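Left gripper closes a second time after release, dual-arm bench cell

tjorven_k wrote:
Posting this in Faults because I have run out of things to swap. Two arms on a bench, one gripper each, handing small boxes back and forth and turning them. The left gripper opens on command, then some fraction of a second later it closes again on its own. Not every cycle. Arm doesn't move when it happens, only the jaws.
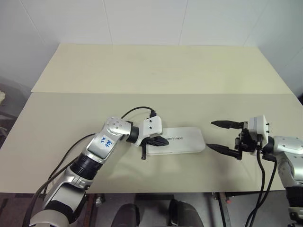

Nathalie Van Loon wrote:
Does the controller log the second close as a command or does the position just change? Those are two different problems and you need to know which one you have before you touch any hardware.

tjorven_k wrote:
Position just changes. Nothing in the command log between the open and the next planned move. I ran 200 cycles on Saturday with the arms parked and only the grippers working, and got 7 double closes, all on the left. The right one did none.

Already done:
- reseated both connectors on the left
- reloaded the gripper parameters from backup
- lowered the grip force
- different power supply

No change from any of it.

benchrat wrote:
Cable. It's always the cable. Where it goes into the housing it gets bent every time the wrist turns, and after a few months one of the conductors goes. You lose comms for a moment, the gripper reboots or drops to its default state, and default on a lot of these is closed. We had the same thing on a Kravets gripper and chased software for two weeks.

Nathalie Van Loon wrote:
It could be, but he said the arms were parked. A flex break that shows up with the wrist standing still is less likely. I would not rule it out, I would just not start there.

benchrat wrote:
Parked doesn't mean no vibration. The jaws hit their stops when they open.

mossgrove wrote:
What is the watchdog timeout on the gripper side? If the host is late with a packet the gripper may fall back to the last held position. You open, host hiccups, gripper goes back to the last target it thinks was valid, which was closed. That would look exactly like what you describe and there would be no command in the log.

tjorven_k wrote:
Timeout is whatever it shipped with. I'll look. The host does run both arms and the logging on one machine.

mossgrove wrote:
Then why only the left? Is left first or second in the loop?

tjorven_k wrote:
Second. Right gets its packet first, then left.

mossgrove wrote:
There you go.

oldfeeder wrote:
Can I ask the boring question. Where are your hands when this happens? I read the whole thread and everybody is talking about packets. A gripper that closes with no command is a pinch hazard and you should stop reaching in there until it's fixed.

tjorven_k wrote:
We load the box by hand at the start of each run. Left gripper is open at that point. So yes, fingers are in there. It caught my colleague's glove in August, before we knew it was a pattern. No injury, we wrote it up as operator error, and I now think that was wrong.

oldfeeder wrote:
It was wrong. Go back and amend the write-up. And cut power to the gripper when somebody loads. Don't rely on the pause button. Pause stops the motion program, it usually does nothing about a gripper that decides for itself.

benchrat wrote:
Bit much for a small gripper with the force turned down. You'd get a pinch and swear at it.

oldfeeder wrote:
He turned the force down in a parameter file. If the gripper is resetting itself, does it come back up with his force or the factory force? He doesn't know and neither do you.

benchrat wrote:
Fair point on the reset. I still say you don't need to shut the bench down over it.

Nathalie Van Loon wrote:
I'm with oldfeeder. Put a switch in the gripper supply, it's an hour of work. On our Tasen cell we did that and nobody misses the old way.

Tjorven, for the diagnosis: swap the packet order so left goes first and run the same test again. If the fault moves to the right gripper, it's timing. If it stays on the left, swap the two cables and run it a third time. One change per run please.

tjorven_k wrote:
Swapped the order last night. Got to 119 cycles before I had to give the room up. 2 double closes, both on the RIGHT. Left was clean.

mossgrove wrote:
Timing.

Nathalie Van Loon wrote:
Probably timing. That's a short run and the rate is low, so I'd want the full count before calling it. But the fault moving sides is hard to explain with a cable.

benchrat wrote:
OK, I'll take that one. Check the cable anyway when you have the housing off.

tjorven_k wrote:
Found the timeout. It's set very close to my loop time, so any delay from the logger would push the second packet over. I've moved logging to another machine and will raise the timeout a little.

oldfeeder wrote:
Careful with raising it. That timeout is also what makes the gripper react when the host dies. Better to change what it does on timeout. If yours lets you pick "hold current position", use that.

mossgrove wrote:
Disagree slightly, do both. A timeout that sits right on top of the loop time is just a bad setting.

tjorven_k wrote:
The menu has hold and return, and it was on return. Changed to hold. Supply switch is ordered and we are loading with the power off at the wall until it's in. Full run goes tonight at 6 and I'll post the count.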